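This site uses cookies to keep you signed in. Accept | Settings

Week 5 handout: Reading a poll before you believe it
Wednesday, February 21, 2018

Polls are my favorite part of this course, so bring questions!

Our practice survey is the Draker County transit tax poll, taken in January. It reached 1465 adults, and 55 percent backed the tax. Great headline, but look closer. Only 184 of those people live in Sorine, so any claim about "Sorine voters" rests on a very small group (and the margin of error jumps).

Check the wording too. "Would you pay more for better buses?" and "Should taxes go up?" can get wildly different answers from the same person.

For next class: read the Draker tables and find one subgroup you wouldn't trust.

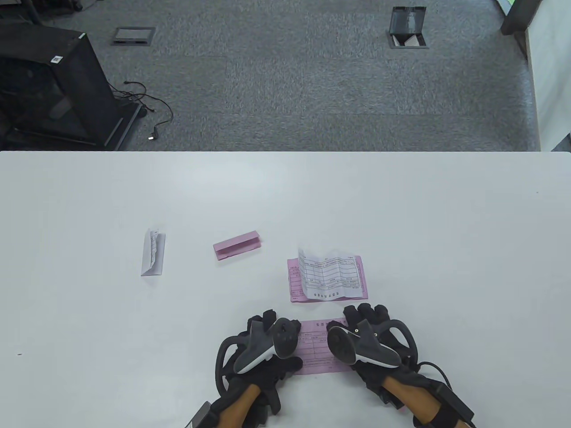 Does a bigger sample fix a badly worded question?
It only gives you a more precise measure of the answers to that bad question.

Back to top | Contact the department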